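16 November 2018, squad load notes

GPS pull from last night done. Hauwa's file had 2,062 rows, mine 1,829, so one half is missing a chunk. Prob the second half restart. Ask Bello.

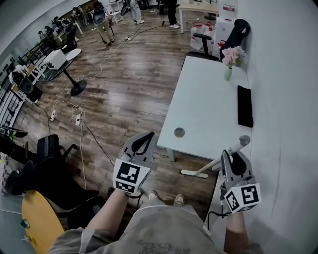
Fullbacks
Adeyemi back to full sprints. Top speed fine, decels still down on July. Leave her out of the extra tackle block, Gemma agrees.

Isah wants minutes v Pastberg. Told him 39 max.
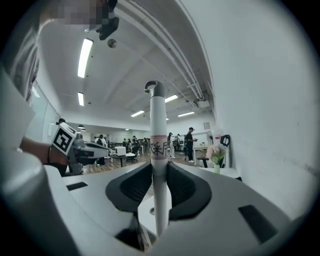
Waqas thinks the collision count is reading high, 137 for a front rower who came off at half time. Not beleivable. Recheck threshold, try the old Tsakiris setting first.

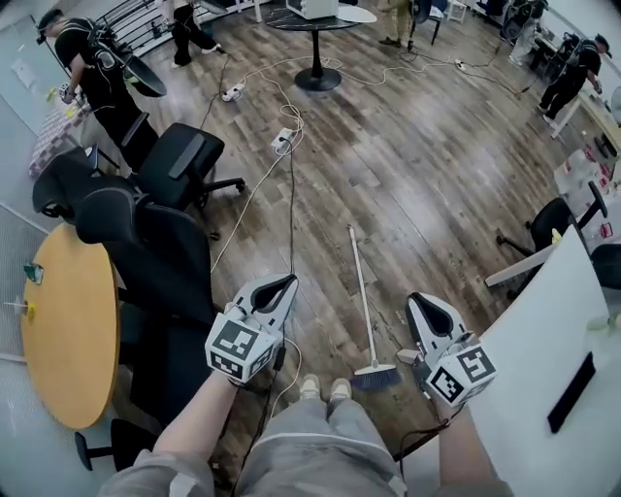
Broom and both grippers, wood floor.

Hamstring screens: two to redo, wrong side entered. Gollora sheet needs the new colums before the trip.
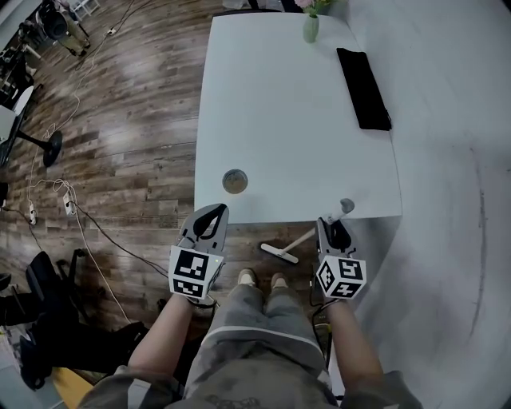 White table, grippers in hand.

Still no reply from Ulard re spare vests. Chase. Kickoff moved up an hr, tell everyone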